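2019-03-16

Up at seven, coffee, then straight to the workbook. The plan for the weekend was to get the Fundier budget model off the old macro and onto the Aseck add-in, and I got through more of it than I thought I would.

The old macro takes one input at a time, moves it up and down ten percent, and writes the result to a sheet called Out2. I wrote it years ago and I no longer like it. It breaks if anyone inserts a row above the inputs. In September someone did, and we sent out a forecast with the rent in the place of the headcount. Since then I have checked every run by hand.

Installing Aseck took a few minutes. It wants its own tab on the ribbon and it wants the inputs named. I had 54 inputs on the Assumptions sheet and most of them had no names, so the morning went to typing names. I dropped two that fed nothing (an old currency rate and a discount that was turned off before I started), which left 52. Two more were the same number entered in different places, so I linked each to its twin. That makes 50 real inputs. I should have done this long ago.
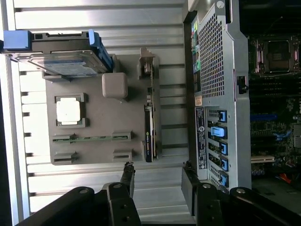
The first full run stopped at the Staff sheet. The message said "reference outside range" and gave no cell. I went through the sheet column by column and found a lookup pointing at a closed file on my old laptop. I had more or less decided the machine was too slow for this anyway, and spent part of lunch looking at prices for a memory module, a green one with a row of dark chips like the one lying in the long slot of the gray tray. Then I pasted the lookup values in as plain numbers, ran it again, and it finished before I had sat back down. So no new memory. I saved the file as version 7 and wrote the change on the Notes sheet.

The results are mostly what I expected. Price per seat matters most, then the renewal rate. Travel hardly matters, though we spend a whole meeting on it every quarter. The one I did not expect was payment delay. Moving it from thirty days to forty-five does more to the cash line than any of the salary inputs. I checked the formula twice and it holds.

Tried the same file in Drilton in the afternoon to have something to compare with. The numbers matched to the cent on every input I looked at. Drilton draws nicer charts but it puts hidden sheets in the workbook and does not remove them when you uninstall. I had to unhide and delete them one by one. I will stay with Aseck.

Sent both sets of charts out before dinner and asked whether the swings looked sensible.
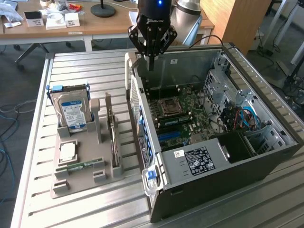 Teemu Vainio wrote back that ten percent up and down is the wrong swing for half of the inputs. The rent is fixed by contract and can't move at all, he said, and the renewal rate has moved a lot more than that in a bad year. He would set a low and a high for each input from past figures and run the whole thing again before showing it to anyone.

He is right, and it means another evening of typing. Aseck does take a low and a high column, so nothing has to be rebuilt. I started on the list after dinner and got as far as the license costs. The older figures are in the Belay export, which I can only open from the office, so the rest waits until Monday.

Turned off the auto-recalculate before closing the file. Need to remember to turn it back on.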